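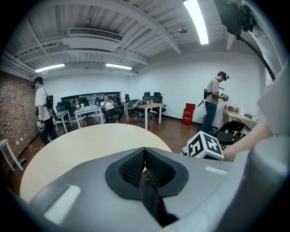

Urnari Robotics - Data Collection Team, Equipment Planning

How to budget a hand-held gripper setup

Quick version of how we plan a buy. Written between orders so excuse the gaps. Prices shift, so check before you copy anything.

1. Start with people, not grippers

How many operators at the same time? That number drives everything else. Each one needs a kit: gripper, cap with the head unit, backpack, cables, markers. Price the kit as one line. If you price parts separately you will forget the straps. We did, in January.

2. Get a kit price

Ask for a quote with everything in it. Our last one from Brurkosska came to 3000 dollars per kit, shipping not included. Ask for shipping on the same quote. Ask if the marker cubes come mounted or you have to glue them yourself.

Ivanov was cheaper on paper but sold the backpack seperately. Compare full kits only.

3. Wear parts

Small money, constant. Finger pads, marker faces, tape, cable ties, straps. We put in 100 dollars per kit per quarter and mostly stay under it. Cables go first, always at the plug end. Order two spares per kit with the first shipment.

4. Furniture

Cheap and always left out.
- Tables in more than one shape and height. Round one is worth having, people reach across it differently.
- Office chairs. High backs if you can, breaks matter on long shifts.
- A desk by the wall for stuff that's not in use.
- Folding chairs for overflow.

Buy used. Our Coso table set was 183 dollars delivered and it's fine.

5. The room

Walk it before you sign. Count outlets, and check how low on the wall they are - low ones mean cords on the floor, so budget tape. Even overhead light. Air conditioning, people are wearing packs. Enough floor that two operators can turn around without bumping.

6. Charging and storage

One charger per pack plus a spare. Up to 24 hours of footage per kit before we offload, so size the drives for that and then double it. Backup drives are a separate line. Don't let anyone merge the two lines to make the sheet look shorter.

7. Lead times

Kits: slow. Furniture: days. Drives: days. Order kits first, then book the room. Other way round and your paying rent on an empty floor.

8. Put it in the sheet

One row per item. Columns: item, vendor, unit price, quantity, lead time, who approves. Freight gets its own row. Leave a contingency row at the bottom and don't touch it till the kits are unpacked and checked.

Template is in the team folder, planning tab. Copy it first, don't edit the original.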